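How to Take Out, Clean and Put Back a Computer's Processor and Memory

Print this page | E-mail this page to a friend

By Oriana Jara

If you have never had the two most delicate parts of a desktop computer in your own hands, I want you to know that you are in good company. I put it off for years. I would happily swap a fan or a hard drive, and then I would look at the processor sitting there and close the case again. What changed my mind was having somewhere sensible to put each part while I worked, and I will come to that in a minute.

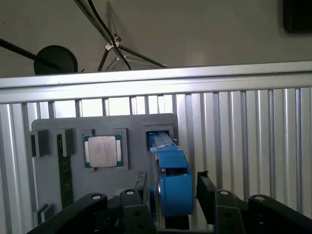 So let me start with the parts themselves, and we'll get our hands on them after that. The processor, or CPU, is the square one with the silver lid. The lid is called a heat spreader, and it usually has some small printing on it that tells you which model you own. Write that down before you do anything else! Under the lid is a thin green board, and that is the piece you must be gentle with. The memory module is the long narrow green one. It goes into a long narrow slot, and it is a good deal tougher than it looks, though it still likes to be held by its ends.

What you will need

A Phillips screwdriver, a few lint-free cloths, a small bottle of rubbing alcohol (the stronger kind, 90 percent or better), fresh thermal paste, and a soft brush. A grounding strap is nice to have. You will also want a holder for the loose parts, with a pocket or a slot for each one. Mine is from Tutis, and before that I used a muffin tin lined with anti-static bags, which did perfectly well for one computer at a time.

Getting ready

Shut the computer down properly, switch it off at the back and pull the plug. Hold the power button in for a few seconds afterward to let go of whatever charge is left. Lay the case on its side on a table, never on carpet, and take off the side panel. Touch bare metal on the case before you reach for anything, and do it again each time you come back from answering the door or stirring the soup.

Take a photo with your phone now. I have gone back to mine more times than I would like to admit, mostly to see which slot the memory came out of.

Taking out the memory

Memory first, as it is the easy one and it gets your confidence up. At the end of the slot you will find a little latch (some boards have one at each end). Press it outward and the module pops up a bit. Hold it by its two short ends and lift it straight up. Try not to touch the gold contacts along the long edge. If you have 2 modules, mark them with a scrap of painter's tape so each one goes back where it was.

Find the notch on the contact edge while you have it in your hand. It sits a little off center, and it will matter later.

Taking out the processor

Unplug the fan on the cooler and loosen its screws a turn or so at a time, going corner to corner. If there are 4 of them, go across in an X. Once they are free, twist the cooler gently left and right before you lift. Old paste can grip like glue, and on some kinds of processor a hard pull will bring the chip up along with the cooler. My friend Valdir Holanda bent a whole row of pins that way, and he spent a long July evening with a mechanical pencil straightening them out. Running the computer for a few minutes before you start will soften the paste and save you a lot of tugging.

With the cooler off, push the little lever down and slightly out, then let it swing all the way up. Open the metal frame if your board has one. Look for the small gold triangle in one corner of the chip and notice which corner of the socket it matches. Pick the chip up by its edges and set it down in its pocket with the silver side up.

Cleaning

Wet a cloth with a little alcohol and wipe the old paste off the silver lid, working from the outside in so that you don't push it over the edges. It will take several passes, and the cloth will look dreadful. Do the bottom of the cooler the same way. Brush the dust from around the socket, but please don't brush inside it — a pin or contact in there is about the hardest thing to fix in the whole machine.

The memory contacts rarely need more than a light wipe with a clean, barely damp cloth. Give everything 3 minutes to dry.

Putting it all back

Match the triangle on the chip to the triangle on the socket and lower it in. It should drop into place by its own weight. If it doesn't, pick it up and look again, and never press on it. Close the frame and bring the lever down. On some boards the lever feels alarmingly stiff, and that is normal.

Put a dab of paste the size of a pea in the middle of the lid. Set the cooler on top and tighten the screws corner to corner, a little at a time, just as you loosened them. Plug the fan back in — I have forgotten this one myself.

For the memory, open the latch, line up the notch and press down firmly on both ends until it clicks. This does take more push than you expect. If the latch hasn't closed, the module isn't in.

If it won't start

Turn it off, pull the plug and reseat the memory. Most of the time that is the whole trouble. After that, check that the cooler's fan is plugged in and that you didn't knock a power cable loose along the way.

Updated May 16, 2023

Print this page | E-mail this page to a friend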